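Cloth cell maintenance, 7 October 2023

The Pokitz cell is back on its bench after most of August in pieces, and the procedure for setting it up has changed enough that the old notes are misleading. I am writing the new one down mostly for myself and for Tadeo Troncoso, who will be running it while I am away.

Cell layout first. Two arms, white printed finger linkages, one wrist camera feed per side that we look at, and a table covered in black cloth. The cover matters more than I expected. On the bare top, the tan finish and the pale test cloths came out too close in brightness for the segmentation code (Kaka, our own, version 3). Black fabric fixed that in one afternoon and caused a different problem: it creeps. Each time a finger presses down and drags, the cover moves with it, and after a session the table reference is off.

The cure is a clamp at the front edge, over the hang of the fabric. Pull the cover toward you before tightening, then sideways. Soft wrinkles are fine. A ridge is not, as the fingers will catch on it before they reach the cloth. Check the ends of the cover as well. If the tabletop shows through in a wrist view, the cover has shifted or was laid short, and any loose thread lying there will be picked up by Kaka as a hem.

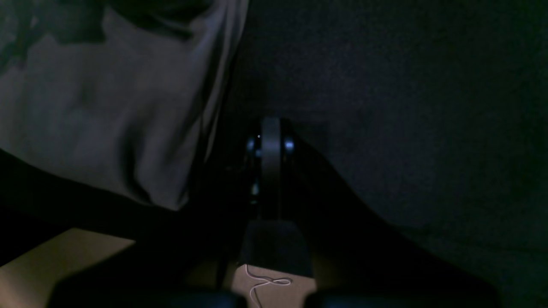
Next, finger height. The old value was set with a steel gauge and was wrong for fabric, which gives under load. The new method is to teach it on the cloth itself. Fold the gray cloth flat into a rectangle, put it toward the back of the table, and bring the right arm down in small steps until the finger tips press on it and the motor current rises. Back off one step. Store that as contact height. Repeat at the near left corner, where there are fewer layers at the edge and the reading is always a little lower.

Park the left arm first, open and clear of the table. I once taught the right side with the left still in its working pose and got a very consistent set of numbers that were all bad.

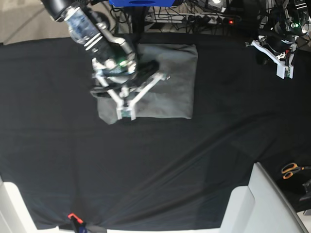 Wrist joint. The clear sleeve has to come off to reach the bracket bolts. Slide it up, do not twist it. The bolts worked loose on the Painemal bracket, the one we used until August, and every grip drifted slightly to one side. The Nunuso replacement has held so far. I still check the bolts every 200 cycles and put a paint mark across each head so a glance is enough. Full strip and regrease is at 3,000 cycles. The counter read 331 when I closed the cell up, so that is a long way off.

Cables: leave slack at the wrist for full rotation, then run them off the back to the power strip. The bundle behind the table is ugly and I know it. It has been left alone on purpose until the connectors are labeled, because the last tidy-up swapped left and right and cost an evening.

Last item is the grip test. Bunch a light cloth, close the fingers on it slowly, and watch the wrist view instead of the overhead one. What you want is fabric gathering between the two fingers, with the folds running in toward the contact point. If the folds run past it, the fingers are closing high. Lower contact height by one step and try again. If lowering it twice makes no difference, stop adjusting and look at the pads - worn pads give the same symptom, and chasing it in software will only spoil the height you just taught.
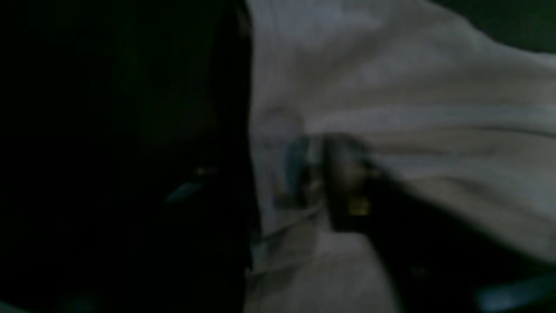
King-fai Chang wrote in after reading a draft of this, and disagrees with the last step. On his cell he changes the pads before teaching height at all, on the grounds that a new pad is thicker than a worn one and the stored value is wrong as soon as you swap it. He also keeps the lights low during the test, so that he sees what the camera does on a bad day.

He is right about the pads. I have moved pad inspection ahead of finger height in the copy taped to the cell. The lights I will leave as they are until Tadeo has done a full run with the new bracket.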